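4.2 Changes in room attendants' work

The two-arm unit was introduced at the Nondia guesthouse in April, in 20 of its 40 rooms. It was assigned floor-level pickup, a task that attendants had ranked as the most tiring part of a room turn. Bed making and the final check stayed with staff. Over the study period we logged 446 room turns.

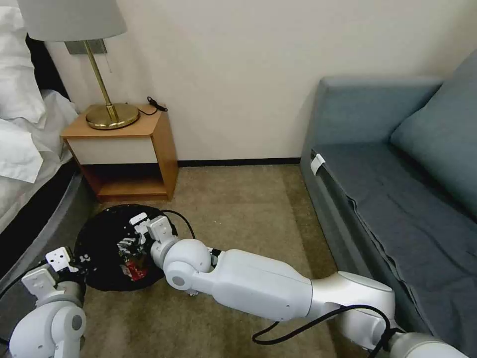

Figure 3. Pickup task in a guest room: the two grippers at a round black tray on the carpet.

Berisha objected in the interviews that the bending had gone down but the waiting had gone up, and that an attendant who has to stand by until the arms are clear of the floor loses the time she used to spend on the bathroom. Similar remarks came from attendants on the late shift, who start at 3 p.m. and have less slack between rooms.

We therefore treat standby time as a separate category in the task log. Under the old pay sheet it was recorded as cleaning, and the room quota was left unchanged when the unit arrived. Attendants also took on the job of restarting the unit after a stop, a duty that appears in no job description at the site. Section 4.3 reports standby time by shift.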